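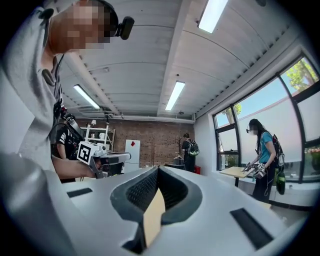
3.2 What the minute books leave out

The Wullbridge parish minutes run from 1894, the year somebody bought a ledger, and they record 1281 separate decisions before the last volume gives out halfway down a page. Of these, 2 concern the bells. The rest are mostly about drains. A reader hoping for the voice of the village will find instead the voice of its clerk, who had firm views on gravel and wrote them down at length.

We don't mean this as a complaint. Earlier work on small-town record keeping has treated such books as thin sources, useful for dates and little else (Bundgaard calls them "the receipts of public life"). Our reading is a bit more hopeful. A clerk who spends four pages on a footpath is telling us who walked on it, who wanted it moved, and whose cousin owned the field. The trouble is that he tells us by accident, and so the reader has to be patient, or paid.

To get at this material we sorted every entry by topic and then by temper. The second step needs a word of defense. Minutes are supposed to have no temper, and most clerks believed theirs had none. But a phrase such as "the matter was again raised" carries a good deal of weight in that "again," and we marked it as irritation wherever it appeared. Wiriya and Bundgaard each read the full set alone, then compared notes. They agreed on most entries and argued through the rest over one long April, with the footpath taking up more of the month than either author would like to admit. 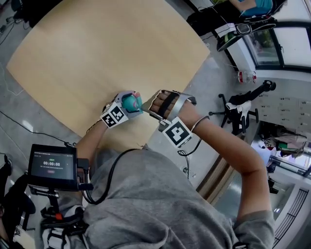

Irritation rises steadily through the early volumes and peaks with the question of the Ultness road, which both parishes used and neither wished to mend. Ultness kept its own minutes. Read side by side, the two sets describe the same meetings so differently that we checked twice whether they were the same meetings. In the Wullbridge version, the visitors "left early." In the Ultness version, they "were not offered chairs."

Figure 4. Share of entries marked as irritated, by volume, Wullbridge (solid line) and Ultness (dashed line). Scale runs from 0 to 100 percent. Gaps mark volumes lost to damp.

As Figure 4 shows, the two lines climb together, though Ultness starts lower and finishes well above its neighbor. It would be easy to put this down to the road alone. We think the change of clerk matters more. The new man in Ultness wrote in a larger hand, used more adverbs, and never once let a motion pass without naming whoever had opposed it — a habit that makes him a poor servant of local peace and an excellent source. Section 3.3 takes up his private letters, which are worse.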